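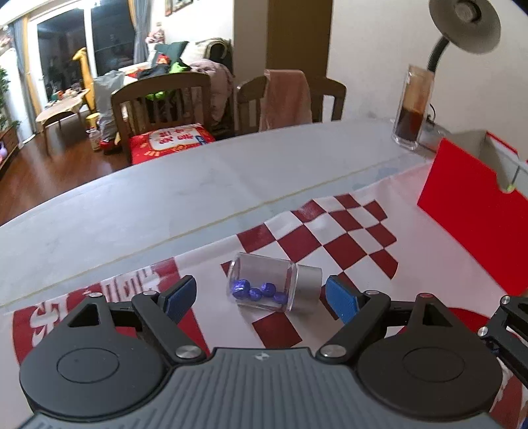

2 min read

Speaker notes, Menex meetup, March 25, 2021

Okay, first slide stays up while people sit down. Say hi, say thanks to Tia Pilkington for the slot.

So this is the job. Little clear jar, lying on its side, shiny blue-purple balls inside, and a gripper you hold in your own hand. You pick the jar up, you put it down, you do it again. That's one example. We call the set Dustumico and it has 2,337 of them so far!

(Pause. Someone always asks if I did them all. I did 300. My thumb remembers.)

Why a jar? See-through things are hard. The checkerboard print shows up right behind it, there's a red box glowing off to the side, and the model has to work out where the jar stops. I love this one for that.

Point at the blue pads - one on each side of the jar, arms open. We start the clip before the squeeze, always. We threw out 157 clips in September that started too late. Painful.

Real homes, please! Chairs, curtains, a giraffe by the window. Don't tidy up for us.

Next: Loltow numbers. Go slow on the chart, I rushed it last time. Then questions.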